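Diese Website verwendet Cookies. Mit der weiteren Nutzung stimmst du zu. OK

Blog > Werkstatt > Daten sammeln

Start Archiv Über mich Kontakt

744 Durchgänge im November
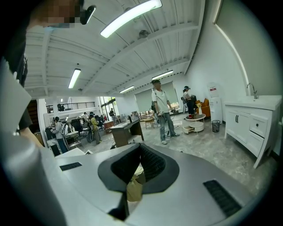

Seit November sammle ich in der Halle von Gerkgate Beispiele für Uvetti, unser Greifmodell. Stand gestern Abend sind es 744 Durchgänge, davon musste ich 40 wieder löschen. Meistens war der Griff zu hastig, und in der Aufnahme sieht man den Moment des Zufassens kaum.

Ein Durchgang dauert 22 Sekunden, wenn alles klappt. Greifen, anheben, ablegen, Hand zurück. Danach verschiebe ich die Gegenstände ein Stück und fange von vorn an. Wer immer gleich aufbaut, bringt dem Modell nur diesen einen Aufbau bei. Das hatten wir beim ersten Satz für Berkside, der war fast unbrauchbar.

Meriem Badawi sichtet die Aufnahmen und schreibt die Etiketten. Sie will, dass wir auch misslungene Griffe behalten, solange sie sauber beschriftet sind. Ich war dagegen, inzwischen machen wir es so.

Nach mehr als 3 Stunden am Stück wird mein Handgelenk müde und die Bewegungen werden schlampig. Ich mache jetzt früher Pause und wechsle die Hand.

Nächster Schritt sind weiche Gegenstände in anderen Größen. Den Trainingslauf startet Meriem, sobald der Speicher auf Mangubat wieder frei ist.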